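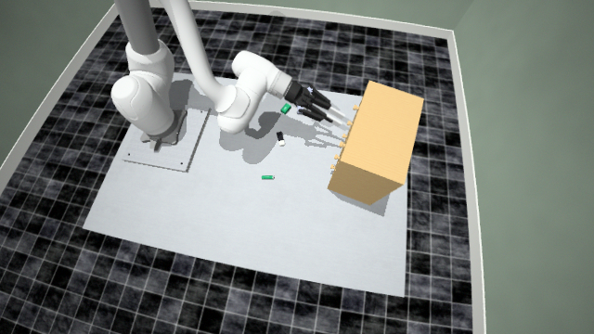

By Henrik Thiele | July 2022 | Robotics

Kultine has released a set of remote-control demonstrations recorded in simulation, covering one task: open a drawer in a small wooden cabinet, pick up a green block and put it away.

The operator steers the arm with a hand-held controller and watches the motion on screen. Joint angles, gripper opening and camera views are logged together, then used to train a policy that copies the operator's behaviour. The virtual cell models a Doosan arm on a pale-topped table.
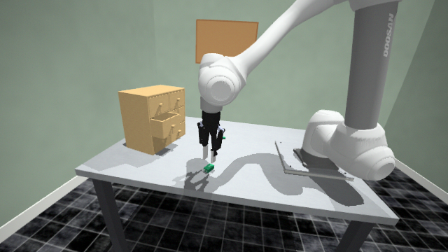

The release holds 2000 demonstrations by two operators, Olaia Cifuentes and Mamta Kaushik. Object positions were shuffled between runs. Other small items were left on the table so the policy has to select the right one.

"Drawers are harder than they look over a remote link," said Cifuentes. "You get no feel for the knob - only the picture." 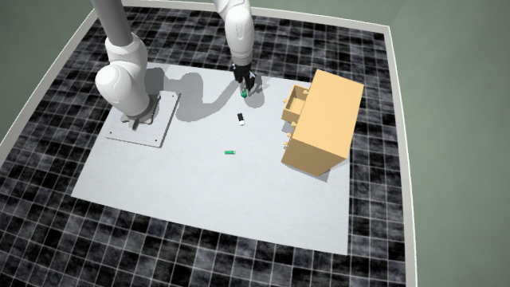
Runs with long pauses were trimmed, and failed grasps were kept and labelled separately. Kultine plans to repeat the task on physical hardware in September, using the same controller and logging format.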